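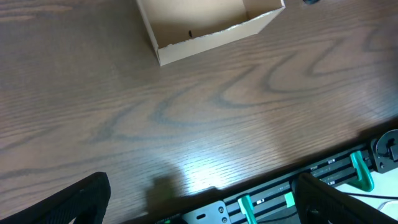
I have been putting off the desk for most of the spring, on the grounds that a desk you can still find a mug-sized space on is a tidy desk. Then May came, the window stayed open long enough for the papers to start moving about by themselves, and I ran out of excuses.

The current fashion in tidying is boxes. I've read a fair bit of it now, mostly late at night and mostly in a bad mood, and it all comes down to buying containers. Lukis will sell you a "desk landing set" for £39, which as far as I can make out is a tray, a smaller tray and a leaflet. Nametti do a subscription. I did not look further into the subscription.

My objection is that a container doesn't remove anything. You had a heap of pens, now you have a heap of pens with sides. The blogs get round this by photographing the containers before anyone has lived with them for a week, and I should like to see the same shelf in October.

Anyway, I used a cardboard box. Plain, open at the top, pale brown, rough along the rims where it's been cut. The method came from a booklet I picked up at the Diltham library sale and it is very simple: everything off the desk, into a box, and you take things back out only as you need them. Whatever is left after a fortnight can go. The booklet says this will be "a revelation", a word I'd have thought wanted saving for something larger than a stapler.

I started on Saturday after breakfast and it took until 2, with a break for toast. I did count, as the booklet tells you to, and it came to 183 separate items if you treat each battery as one. I don't know what I'm meant to do with that figure. The booklet seems to think I'll be ashamed, but a good third of it was paper clips.

What went back in the first week: the lamp, the good scissors, the calculator, two pens, the tape. What didn't: nearly everything else, including an adaptor for a phone I gave away and 19 keys. I can account for four of the keys. I've been told by several people to throw the rest out and I notice that none of them has offered to stand with me when the shed won't open.

So the box is empty now, apart from one small dark sliver of something in the bottom, bean-sized, which I haven't identified. It might be the end off something. That is exactly the sort of thing I'd normally put in a pot for three years.

The part I hadn't expected to mind about was the desk itself. It's a Carrasco, second-hand, and I'd forgotten it had a grain at all. There's a lot of it, too, great wavy bands going across and then a stack of V shapes in the middle, like a map of somewhere hilly. It's oak to look at. The man who sold it to me said oak, but he also said it would go through the door in one piece, so I keep an open mind.

The varnish is a nuisance. With things all over it I never noticed how shiny it was, and now there's a big pale patch of glare when the light comes in, bang where I'd want to read. Nothing in the booklet about that. A sheet of paper sorts it out, and then of course you've got a sheet of paper on the desk, and we all know how that goes.

Am I converted? Not really. I did find the rent receipt I'd been missing, and I can put both elbows down. Against that, I've spent most of a weekend on it and the keys are in a jam jar in the hall. I'll leave the box where it is for the moment, as I've a feeling the drawers are next, and the drawers are much worse.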